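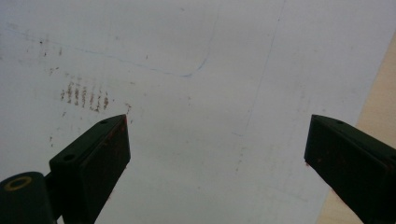

关于家庭文书整理的若干意见

2022年2月10日

自去年9月起，本人着手整理先父遗留的全部文书，现阶段性工作已告一段落，特将经过与体会记录于此，供有同类需要的亲友参阅。前文已就房产契据与税务凭证两部分作过说明，本文不再重复，仅就信件、手稿、账簿及零散纸页的处理略述己见。

本次整理的材料合计1263页，其中信件410页，其余为账簿、听课笔记、工作日志、未寄出的信稿以及性质难以判定的散页。材料原存于Jorkholm旧居阁楼的箱柜之中，后分批移至现住处。移送过程中未作清点，致使原有次序受到一定扰动，此系本人工作上的疏失，后续费去不少时间方得以部分恢复。

关于次序，应当首先予以说明。整理文书者往往急于分类，将信件归信件，账簿归账簿，再按年份排列，看似井然。然而先父存放纸张自有其习惯：一封来信之后，常夹有与之相关的收据、剪报或草稿，彼此相邻本身即为线索。例如友人Witold Kołodziej先生寄来的一封信，信中提及借款事宜而未写明数额，数额却见于同一信封内的一张小纸条。倘若当时将纸条径行归入账目，该信的来龙去脉便无从得知。故本人主张，在未通读之前，任何材料均应保持原位，仅以铅笔在封套外侧编号。

编号宜简不宜繁。本人最初拟定的编号分为类别、年份、来源、页次四段，施行未及两周即告废止，现改用连续流水号，另立登记簿一册，凡需说明之处均写入登记簿备注栏。流水号一经写定，即使日后发现次序有误，亦不更改，只在备注栏注明“应接某号之后”。

登记簿所用之本册购自Plosside的Szewczyk文具店，方格内页，线装，可完全摊平。店主曾推荐Grultia牌的活页夹，经试用，开合尚称顺手，惟金属环合拢时易夹伤页边，本人未再续购。此项纯属个人意见。

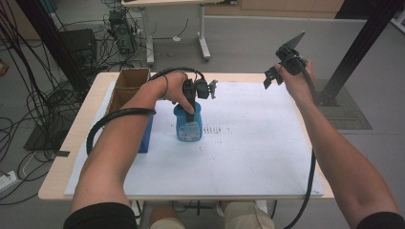

备注栏的写法，亦有斟酌余地。初期所写备注过于简略，诸如“字迹不清”“待查”之类，数月后重读，已无法回忆当时究竟何处不清、拟向何人查询。其后改定如下：凡记“待查”者，须同时写明待查之问题及可询之人；凡记“字迹不清”者，须写明行次。据此复核旧有备注，补正50条，另有若干条因确已无从回忆，只得划去重读原件。

信件部分，以Bartosz Tokarz先生来信为最多。Tokarz先生与先父共事多年，调任之后通信不辍，所谈多为技术事务与气候、收成，间或论及读书。其字迹前后变化甚大，早年端正，晚年倾斜而连绵，辨识颇费工夫。本人采用的办法是先择其常用字词制成对照表，再据表推读疑难之处。推读所得一律加方括号，不与确定无误之文字相混。对照表共写了两张，贴于登记簿封底内侧。

账簿部分较为枯燥，但价值不容低估。先父记账极为细致，购买铁钉、灯泡、邮票均有记录，物价之涨落、家用之宽紧，皆可从中得见。某年冬季连续数页几无支出，对照信件方知系其住院期间。另有一页记有“还书，罚款”字样，所还何书未载，本人至今颇感好奇。账簿装订线多已松脱，现以棉线暂行捆扎，捆扎时应于上下各垫硬纸板一张，线不宜过紧。

散页的处理最为棘手。所谓散页，系指无抬头、无日期、无署名且无法确定归属者。本人将其集中存放于一盒，每隔一段时间重新翻阅一次。随着对其他材料日益熟悉，部分散页得以陆续归位。有一页仅写数行算式，先后翻阅多次均不得其解，后见某年账簿中缺少秋季结算，核对数字，恰相吻合。由此可见，暂时不能解释的材料不应轻易弃置。
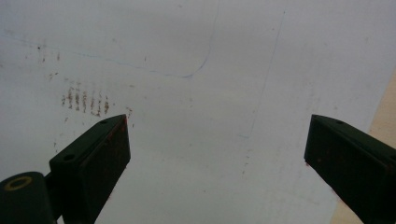 散页之中另有一类，初看全无字迹，容易被当作空白纸处理。此类纸张尤须谨慎。先父惯用硬铅笔，落笔甚轻，年久之后笔画几近消失，须在斜向光线下方可辨认。若光线从正面均匀照来，所见往往如上图那样，是一片略带灰蓝的白面，细微痕迹极难引起注意。本人现行做法是将台灯移至桌面一侧，尽量压低，缓慢转动纸页，逐一方向察看。用此法检视后，原拟作废的纸张中查得数页有字，其中一页为写给本人的短信，内容系嘱咐冬季修缮屋顶事宜，未曾寄出。该页现已单独装入封套。

至于纸张上的污迹与斑点，本人意见为一概保留。曾有亲属建议以橡皮或面包屑轻拭，使页面洁净。经在一张确无内容的旧纸上试行，污迹并无明显改善，纸面反而起毛，遂作罢。茶渍、墨点、指印，皆为使用之痕迹，有时尚可据以判断先后：两页上的渍痕若能重合，即可推定其曾叠放一处。霉斑则另当别论，凡疑似生霉者应立即隔离，置于通风处，并尽早请教专业修复人员，不可自行处置。

工作场所的布置，亦宜略作交代。桌面应宽，除正在阅读的材料外不置他物，饮食一律不得上桌。翻阅旧纸之前应先洗手并擦干。本人曾一度佩戴棉质手套，后因指尖感觉迟钝，翻页时撕裂一角，遂予停用。若桌面木质粗糙，可先铺大幅白纸一张，既可避免刮擦，脱落的碎屑亦容易收集。所铺白纸用脏即换，更换之前应仔细察看，以防有小片原件粘附其上而随之丢弃。 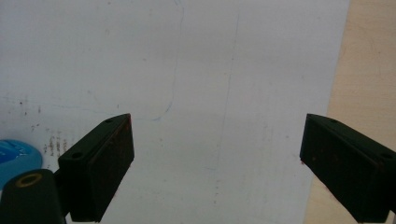
大幅白纸边缘与浅色木质台面。

抄录与影印，应当并行。影印可保留原貌，但日后检索不便；抄录费时，却能迫使整理者逐字细读，许多疏漏均在抄录时方得发现。本人每日抄录以一小时为限，超过此限，错误显著增多。抄录稿一律注明原件流水号及抄录者姓名，如有他人协助，亦应分别注明，以明责任。抄录时对原文错字不予径改，仍照原样录出，于其后加注正字。先父常将同一地名写作数种拼法，此类情形亦照录，另于登记簿中立一页汇总。

关于材料的去留，家中曾有不同看法。有亲属认为重复之收据、过期之票据可予销毁，以节省空间；亦有亲属主张片纸不弃。经协商，现定为：凡有手写文字者一律保留；无手写文字之印刷品，每类保留样本若干，其余登记名目后处理。此项规定自下一批材料起施行，已登记者不作追溯。对于涉及第三人私事的信件，本人认为不宜公开，亦不宜在亲友之间传阅，应待征得对方或其家人同意后再行决定。Kołodziej先生的家人已来信表示愿意收取影印件一份，现正办理之中。

尚待完成的事项如下：工作日志仅登记至中段，后半部分尚未通读；照片背面的题字未作抄录；旧居厨房橱柜内据称仍有食谱与便条一束，须俟天气转暖后前往Jorkholm取回。此外，登记簿第一册即将写满，第二册拟沿用同一规格，已托Szewczyk文具店代为留存。

前次文章刊出后，有读者来函询问契据封套应选用何种材质，因本人所知有限，未敢贸然作答，现正向有经验者请教，俟有结果另文说明。各位亲友如存有先父书信或了解上述散页之情形，敬请来函告知。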